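Quiénes somos

Gilimano. Taller y escuela de costura en el barrio desde hace 20 años. Arreglos, patronaje, cortinas, vestuario para teatro. Y clases, muchas clases.

Empezamos con dos máquinas prestadas y una mesa de cocina en la trastienda de la mercería Flutatico. Primero solo bajos y cremalleras. Luego la gente preguntaba si enseñábamos, y pusimos un cartel en la puerta. Se apuntaron más de las que cabían, hubo que hacer dos turnos y comprar sillas.

Hoy el local tiene 75 metros, luz natural por la mañana (por la tarde menos) y una mesa de corte larga que es lo más peleado de la casa. Reservar con tiempo, por favor.

Qué hacemos

Arreglos de ropa de calle y de fiesta. Los trajes de novia solo con cita y nunca con prisas.
Cortinas y fundas a medida. Medimos nosotros en casa del cliente, dentro de la ciudad.
Vestuario: trabajamos desde el principio con la compañía Lý, tres montajes ya, el último con capas forradas que nos tubieron cosiendo hasta las tantas.
Telas: vendemos retales y piezas de Zullisach. Lana, loneta, algodón para blusa, lo que haya. Preguntar antes de venir a por un color concreto.

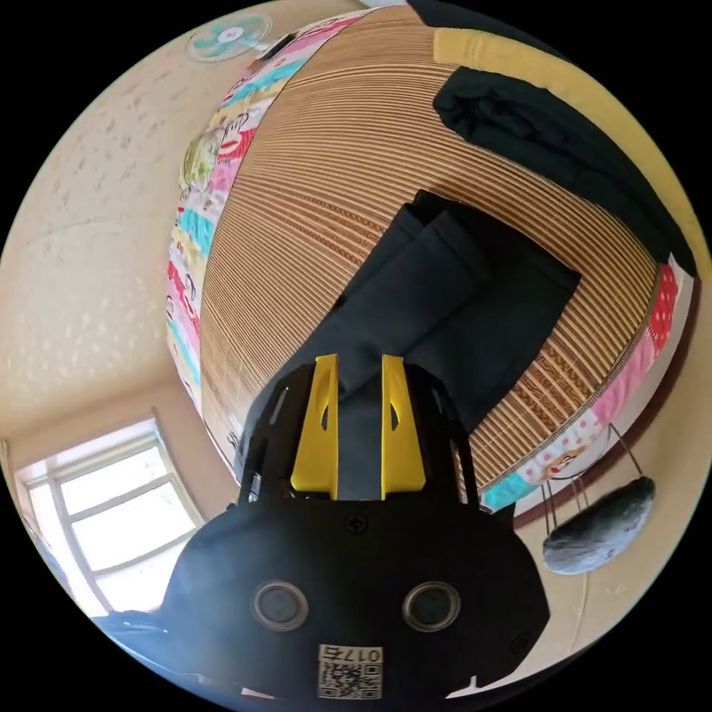 Pinza negra con dos dedos amarillos; detrás, tela oscura.

Las clases

Grupos pequeños, de iniciación y de nivel medio. El curso completo son 30 sesiones, de octubre a junio, con parada en Navidad y Semana Santa. Se puede entrar a mitad si ya se sabe enhebrar la máquina y coser recto. El hilo y las agujas los ponemos nosotros, la tela la trae cada uno.

El intensivo de abril es otra cosa: falda con cremallera invisible y forro, de principio a fin. Plazas contadas, se llena enseguida. Lista de espera por correo.

No damos título oficial. Se sale con la prenda puesta, o casi.

Cómo trabajamos

Presupuesto por escrito y sin compromiso. Los arreglos sencillos en una semana, en temporada de bodas algo más. La ropa tiene que venir limpia. Lo que no se recoge en tres meses lo donamos, está avisado en el resguardo.

Estamos en el número 52, timbre del bajo. Si no abrimos a la primera, insistir, con las maquinas en marcha no se oye.

Página revisada el 13 de octubre de 2018.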